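Flivico hand kit, first week

Quick one as I'm meant to be packing. Several of you asked about the Flivico kit after I moaned about it in June, so these are my notes, typed up in no real order.

What you get. Two hand units, left and right, a little black box with a screen, cables (so many cables) and a login for the Sastham software. You put the units on, do a job with your own hands, and it records how they moved so a robot arm can be taught from it later. No robot needed on the day. We've got the 2 month trial, 700 quid, refundable against the full kit if we keep it. Haven't decided.

Good bits first. Your fingers stay free enough to do real things. I'd used the old Litton gloves before and hated them, sweaty, and picking up anything small was a joke. With these I was working normally after one morning. The marker cubes on top feel daft for an hour and then you stop noticing, apart from when you scratch your nose. Don't scratch your nose.

Setup is fine once you've done it a few times. First go took me 54 minutes, most of it spent on the wrong page of the manual. The manual is two manuals stuck together, I think. Calibration comes before pairing, not after, whatever page nine says. Rania Fahmy on their support desk sorted me out on Thursday and was lovely about it, and she's promised to pass on the page nine thing.

Now the moans. Cables. I want a clip, or a sleeve, or anything. Also the straps only come in one size and Cherkaoui, who has small wrists, had to put a bit of foam under hers.

Soft things are harder than the brochure makes out. Boxes and cups, no problem at all. Anything squashy and you end up with your hands at silly angles, and then one cube gets in front of the other and the software sulks. You do learn to keep your wrists up.

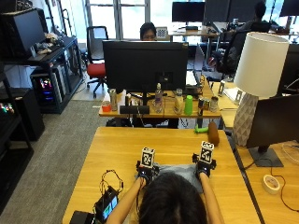

The export is where I lost most of my patience. We've got 1,192 clips saved so far and you can't rename them in bulk. One at a time! Support say it's on the list. Also it saves to a folder called "Untitled" unless you tell it otherwise every single time, so check before you hit record.

Would I buy it? Probably, if they fix the renaming. For small tabletop jobs its the least annoying one I've tried, and the price isn't mad next to what Litton wanted for theirs. For anything where you have to walk about, no, the cables rule it out.

Will do a proper post on the Sastham side when I'm back, incuding the settings I ended up with. If you've got the kit and found a decent way of tidying the leads, please comment, I'm down to hair bobbles.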